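Manipulation Lab, Handout 4: Comparing Grippers and Camera Positions

Notes by Nerea Cifuentes

Okay, so last week we left the two-finger gripper half tuned, and a lot of you asked if we could just move on to the Trirkon controller already. Not yet! I want one more session on comparing things fairly, which is the part people rush, and then they can't explain their own numbers a month later.

First, settings. When you swap a gripper, write down the closing speed and the force limit before you touch anything else. I mean before. Adelmo and I once lost a whole afternoon to a speed setting left over from the previous group (it was stored on the controller, so restarting the laptop did nothing). The lab sheet has a row for it now. Please fill it in.

Second, cameras. We all like the camera on the side of the table because it's cheap and you bolt it down once. But a fixed view only knows what's in its line of sight, and tall objects are greedy. Put something big close to the lens and you've lost most of your workspace, gripper included.

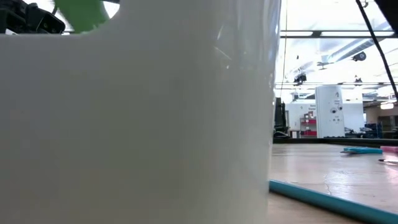
I call this the near-object problem, and it bites twice. You lose the fingers, so you can't judge the grasp by eye afterward. And whatever software you're running on the video loses them too, but it may carry on guessing and hand you a position anyway. Go look at your confidence values when that happens. In my September set there were 3,620 camera frames, and I threw out 805 of them for exactly this kind of blocking. That's a lot of video to lose to one badly placed lens — so check the live view with your biggest object on the table, not with the smallest one.

A question I get every year is whether you should leave those frames in. My answer is that it depends on what you're comparing. If you're comparing grippers, take them out for both grippers, using the same rule, and say so in your report. If you're comparing cameras, leave them in, they're your result! Saturnino Campos disagrees with me on this and he'll tell you why in the Ledesma room session, so go and argue with him.

Third, watch the background. A bright ceiling pushes the auto exposure down and a black gripper turns into a black blob with no edges you can use. Lock the exposure on the tabletop. If your driver won't let you lock it (the Pretley one hides the option under "advanced", two menus down), hang a sheet of gray card behind the arm and try again.

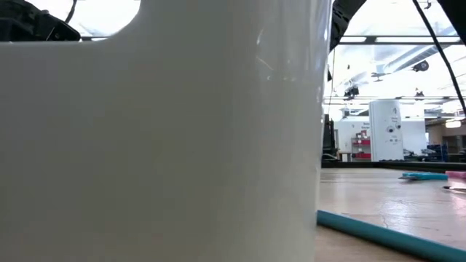
Fig. 2. Side camera with a white container close to the lens. Only a small part of the black gripper shows above the rim.

Try working out from Fig. 2 where the fingertips are. I tried it with a pencil and a printout and gave up, and I know this gripper pretty well. A second camera higher up would be my first fix, then moving the side camera back, then a wrist camera if your cable has the slack for it.

For next time, in pairs:

Pick one object and two camera positions. Run the same grasp ten times with each. Note the speed, the force limit and the exposure setting.

Mark every run where you can't see both fingertips at the moment of closing. Do this from the video, by hand, before you look at the software output.

Bring one plot. One! Label the axes.

Covadonga Figueroa has the spare camera mounts, and the short screws go with the short mounts.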